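The Play Kitchen, Reduced to One Surface

Most toy kitchens are sold as furniture: a hob, an oven door, a sink that holds no water. Shiyu Li, who writes on small storage for Trasto, has spent much of the year looking at the alternative, a plain table and a box of parts. Her notes on the subject run to 309 entries. The recurring finding is that the loose pieces get more use than the cabinet they came with.

Full-size vessels are the first thing to add. A child's saucepan from a boxed set holds two toy strawberries at best. An adult colander takes the whole fruit supply, and its wide rim gives small hands a place to grip.

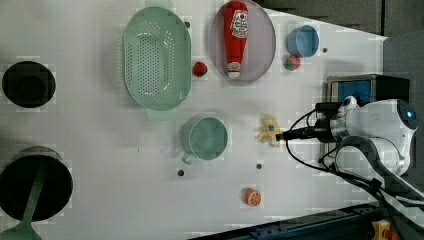
Mint-green colander, oval plate, mug and cup, with toy fruit and a ketchup bottle.

Mixing scales causes less trouble than expected. A ketchup bottle laid on a plate reads as a meal at either size. Color does more of the work. Where each vessel has its own shade, an instruction such as "strawberry in the blue cup" needs no pointing, and the same shades serve as labels when the pieces go back in the box.

Li recommends a white surface for the same purpose. Patterned oilcloth hides small pieces, and red fruit on a red check is easily left behind at cleanup.

Alaric Fitzsimmons, a preschool furniture buyer in Monville, reviewed 1,302 replacement requests before his last order in April. Lids and small cutlery led the list. Bowls were near the bottom. He now buys them singly and specifies a round form with a plain interior and a foot ring.

A bowl of that type suits sorting, pouring dry pasta and serving pretend soup. It should be wide enough for a child to reach in without tipping it. An empty one left in the middle of the table is usually enough to start a game.

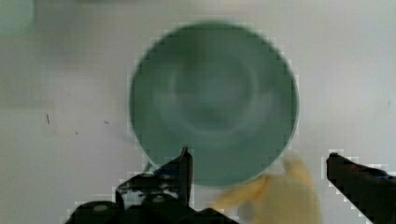
Storage and Rotation

Fitzsimmons keeps 13 pieces per table and holds the rest on a shelf. Two are exchanged each week, normally one vessel and one food. The colander stays out permanently and doubles as the cleanup container: fruit goes in first, then the smaller cups. Plates are stacked separately, largest at the bottom.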